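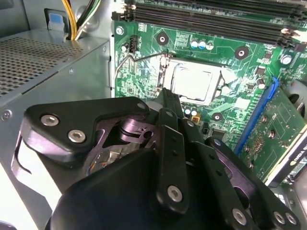 Inside an open desktop computer case

Is Cluvitz worth booking for a group of 11?
Posted by Letay Tekleab

We want to take my parents to Cluvitz on a Saturday in February. The menu online is mostly small plates and one big rice dish for the table. Two of us don't eat pork and my father won't eat anything raw. Has anyone gone with a large group? Do they let you order off the menu or is it a set dinner?

Efe Ojo
It's set for groups over eight. We had the grilled eggplant, a fish stew and the rice. The rice was good, the stew needed salt. They swapped the pork for mushrooms when I called ahead – you have to call, the web form has no box for it.
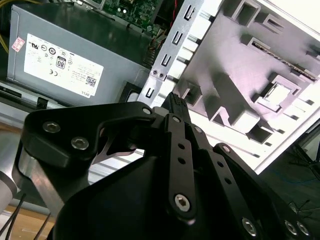 Ask for the back room too. The front gets loud after 7 and the tables are narrow, so the big plates end up on the windowsill.

Qusai Kanaan
never been but Woo down the street does groups and parking is easier

Su-bin Gil
Went last month. Nothing raw on the set dinner except a small cucumber and scallop starter, and they will leave the scallop off. Dessert is extra. The chef used to cook at Zusell and the dumplings are the same ones – get a second order.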